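Handgreifer fürs Datensammeln anschaffen: So plant ihr das Budget, ohne euch zu verrechnen

Wer zum ersten Mal Handgreifer für eine Datensammlung einkauft, schaut meistens zuerst auf den Gerätepreis, und das ist ja auch verständlich, mir ging es genauso. Bei Suvine haben wir unsere erste Bestellung in einer knappen Viertelstunde zusammengeklickt und danach den halben Dezember damit verbracht, Kleinteile nachzukaufen. Deshalb schreibe ich einmal in Ruhe auf, wie ich es heute mache. Holt euch ruhig einen Tee dazu, ein bisschen länger wird es schon.

Schritt 1: Erst die Aufgaben, dann die Geräte

Schreibt auf, was gegriffen werden soll, und zwar so konkret wie möglich. „Haushaltsgegenstände“ hilft beim Einkauf wenig. Eine Tasse verzeiht fast jede Fingerauflage, flacher Schmuck auf einer glatten Platte dagegen nicht. Ich sortiere meine Liste nach groß, klein und flach und markiere alles, was Kratzer bekommen könnte. Aus dieser Liste ergibt sich später, welche Auflagen ihr braucht und wie viele davon.

Schritt 2: Stunden schätzen

Nehmt die Zahl der geplanten Aufnahmestunden und teilt sie durch die Leute, die wirklich Zeit haben. Bei unserem letzten Projekt waren es 192 Stunden, verteilt auf 2 Greifer, also 96 Stunden pro Gerät. Das klingt harmlos, aber Auf- und Abbau, Pausen und das Sichern der Daten kommen noch obendrauf. Ich rechne mit Blöcken von 90 Minuten und lasse dazwischen Luft.

Schritt 3: Verschleißteile in eine eigene Zeile

Fingerauflagen, Schrauben für die Gelenke, Kabel – das alles gehört in eine eigene Budgetzeile und bitte nicht unter „Sonstiges“, wo es beim ersten Sparvorschlag verschwindet. Bei kleinen Gegenständen liegt die ganze Arbeit auf den Fingerspitzen, so wie bei unserer Schmetterlingsbrosche mit den perlweißen Flügeln und dem goldenen Rand. Plant die Auflagen paarweise und legt fest, wer sie nachbestellt.

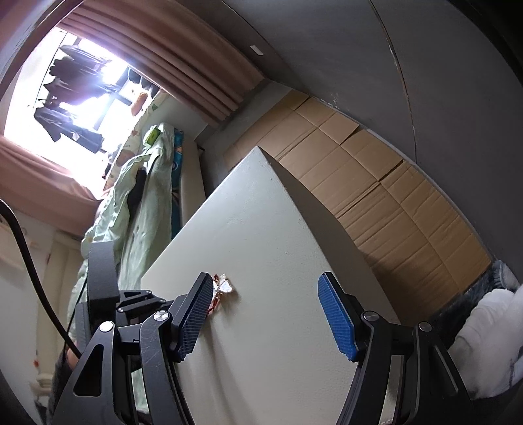
Kelly Furtado hat mir dazu geschrieben, sie würde die Ersatzauflagen gleich mit der Erstbestellung ordern und das Porto einmal sparen; bei Skaneck hätten sie 9 Tage auf ein einziges Paar gewartet, und der Greifer habe so lange im Schrank gelegen. Das habe ich inzwischen übernommen – danke, Kelly!

Schritt 4: Angebote vergleichbar machen

Ich hole mindestens zwei Angebote ein, zuletzt von Kelix und Ledesma, und übertrage beide in dieselbe Tabelle: Gerät, Kabel, Auflagen, Versand, Gewährleistung. Fragt ausdrücklich nach, ob sich einzelne Gelenkteile nachkaufen lassen oder ob gleich die ganze Backe getauscht wird. Diese Auskunft steht selten im Angebot und macht über ein Jahr gesehen viel aus.

Schritt 5: Probelauf vor der großen Bestellung

Kauft ein Gerät und arbeitet damit einen Monat in den Wohnungen, in denen ihr später auch sammeln wollt. Notiert jedes Teil, das ihr anfasst, nachzieht oder austauscht. Meine Liste vom letzten Probelauf passte auf eine halbe Seite, und trotzdem hat sie die Bestellung ziemlich umgeworfen: mehr Auflagen, längere Kabel, dafür ein Koffer weniger.

Die Tabelle pflegt bei uns inzwischen Ivone Honorato, und wer die leere Vorlage haben möchte, schreibt mir einfach.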